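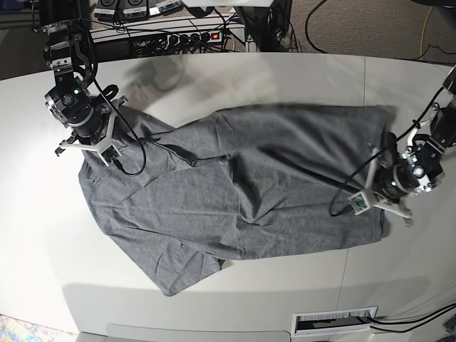
Go slower than you think you need, is what users at Ondgate ask us to print before any other step, and we agree with them.

2.3 Recording a folding task by remote control

1. Put one T-shirt on the table. It can be crumpled.
2. Hold both leader handles and wait 2 seconds before the first movement.
3. Close the two grippers on the fabric. Lift a little, then pull gently outward.
4. Fold, open both grippers and move the arms back to the rest position.
5. Press Save. Record 8 good attempts before you start the training.

Note: If you make a small mistake, correct it and continue — the robot can learn also from the correction.

Caution: Do not pull the fabric hard between the arms. The wrist joint may stop with error 2311. In this case release the handles and restart the Sukico software.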